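Teaching by hand: gallery

Hello and welcome to the towel pages! I'm Nafula, and since February I've been spending most of my afternoons showing a robot arm how to fold things. We call the project Mollel. Dennis Khaemba looks after the software side, and Ásdís Holst does most of the remote driving when I get tired (she's much smoother than me, annoyingly).

There are two ways we do it. You can hold the arm and walk it through the fold yourself, or you can sit off to the side with the hand controller and steer it from there. I started with the first and I still like it best -- you feel straight away when you've asked for a silly angle.

We've saved 1,374 demonstrations so far and the target is 2,000. Each one starts with the towel laid out a bit differently, a little skewed or with a corner turned up, so the arm doesn't learn just one tidy starting position.

Towels with a woven band are my favourites, as I use the band as a guide for where the fingers should come down. Dennis says the robot shouldn't need it. We'll see!

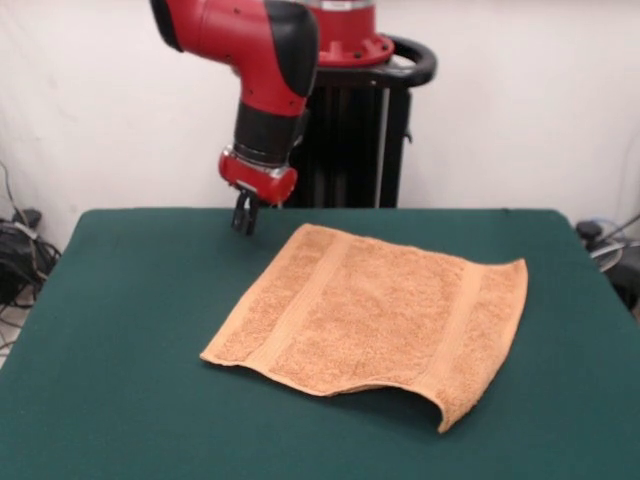

Corners are where I lose most of my attempts. If I come in too steeply I press the cloth down, and if I come in too flat I push it along the table and have to start again. Ásdís goes in slowly, closes the fingers, waits, then lifts. I've been copying her and my bad takes are down to three in a session, so I'm very pleased with myself.

More pictures when we get on to shirts.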